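Galleries > Home & Living > Reader Tables

The Hall Table, Before and After Supper

By Selamawit Zeleke
September
23 comments | 845 shares
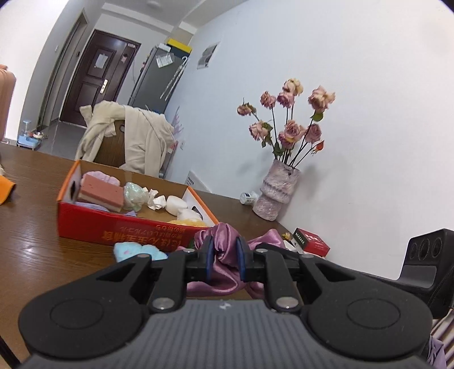
Sponges, puffs and a lavender cloth in the red and orange box, with the dried roses to the right.

Kibet Lukumay and Clifford Landry rent the ground floor of a house in Walness. The front door opens straight into the room where they eat, so the brown wooden table gets everything that comes in from the street and most of what comes out of the bathroom cabinet. They sort it one evening a month. I went over on a Sunday at four and stayed until they needed the table for supper.

The notes are grouped by what was on the table or near it.

The box
Printed in Chinese characters, white and yellow on red and orange. Clifford keeps cardboard boxes if they are the right depth, and this one is deep enough for a bath sponge and shallow enough to see into. It will go on the second shelf of the bathroom cabinet, where a plastic basket used to be. The basket split in the spring.

The sponges
There is a pink rectangular one with a darker layered edge and a round white one. Kibet uses the rectangular kind on the tub and replaces it when the corners go. Face sponges are kept apart from tub sponges once they are in the cabinet. On sorting day they all share the box.

The puffs and scrubbers
A pale pink fluffy scrubber, a white puff, a yellow puff and a pale green mesh pouf with an iridescent look to it. Most of these came in gift sets. The house rule is two per person, and the extras go to Kibet's sister, who runs a small guest house in Wanyama and can always use them.

The cloths
The lavender cloth lies along the bottom of the box as a liner. The light blue fuzzy one with the small pink pattern is for glasses and the hall mirror. The orange one at the left end of the table is for the table itself. Lilac satin was the evening's undecided item - Clifford wanted it for a drawer lining, Kibet thought it was too slippery to stay put. It was still undecided when I left.

The white paper
Crumpled and left in the box on purpose. Clifford uses wrapping paper to hold small things upright until the shelf is ready, then it goes in the recycling.

The vase
Lilac, glittery, with ridges running around it. Kibet bought it from a shop called Jondis that was closing its housewares section. It cost less than the flowers did. He dusts the ridges with a dry paintbrush.

The roses
Dusty pink, dried, with dark stems and a few leaves still green. They lean against the white wall and are not moved much. Victor Minja next door dries roses upside down in his garage and gives away what he doesn't keep. His advice is to leave them out of direct sun and never to spray them with anything, including hairspray, whatever you read.

The small things by the vase
A white pill bottle on its side, a red and white pack, a little yellow flower-shaped piece. This is the corner where items wait for a decision. Medicine bottles get checked for a date and go back up high or off to the pharmacy. The rest goes in a dish by the door.

The chair
There is a beige jacket over the back of it, as there is on most evenings in this house. They have talked about a row of hooks. Ignacio Navarrete, who did the shelves, quoted 89 dollars for a five-hook rail in painted pine, fitted. They are thinking about it.

The wall and the radiator
The radiator is white and sits low, which leaves a good stretch of bare wall. The purple decal above it looks like coral. Decals like this peel off with a hair dryer on low if you change your mind, though neither of them plans to.

The front door
Dark brown, silver handle, with a white paper taped to it. Taping things to the door is how the two of them leave each other messages. I would use a magnet board, but a board needs a wall, and the nearest wall is behind the door when it opens.

Next in Reader Tables: a kitchen counter in Plorell with one outlet and four things that need it. To suggest a table, leave a comment with the room, the size of the table and what tends to pile up on it. Send the messy version.

Filed under: small rooms, bathroom storage, dried flowers
2,190 views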